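2 min read

Okay, small thread about the new office microwave, because I have feelings about it.

1/ Our old one died in December and we went months with no hot lunch on this floor. Months! I ate so many cold noodles, you guys.

2/ Then Kgomotso Mathebula found a secondhand one on Rullby for way less than I expected (she is a bargain machine) and it's white, it's plain, it has one big round knob and I love it so much.

3/ It lives on the light wood desk by the office chair for now. Not a kitchen, I know. But you can sit down while your tea reheats, and that's kind of living.
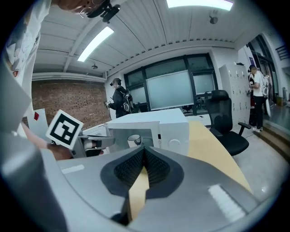
Category: Office Life

4/ White mug with the dark rim, door wide open. My favorite mug in the whole place, it holds a ridiculous amount of coffee.

5/ Things I've learned so far: a minute twenty is perfect for leftover coffee, two minutes is lava. Soup needs a plate on top. Please, please put a plate on top.

6/ The door swings out to the left, so leave some space on that side of the desk. I had a stack of folders there the first day and, well, they live on the shelf now.

7/ Still looking for a little cart to put it on. Kadness has one I like but it's $181 and that's more than the microwave cost, lol. If anyone in Stanau is getting rid of one, message me!

Contact | © 2025 Kai Pfeiffer | Back to top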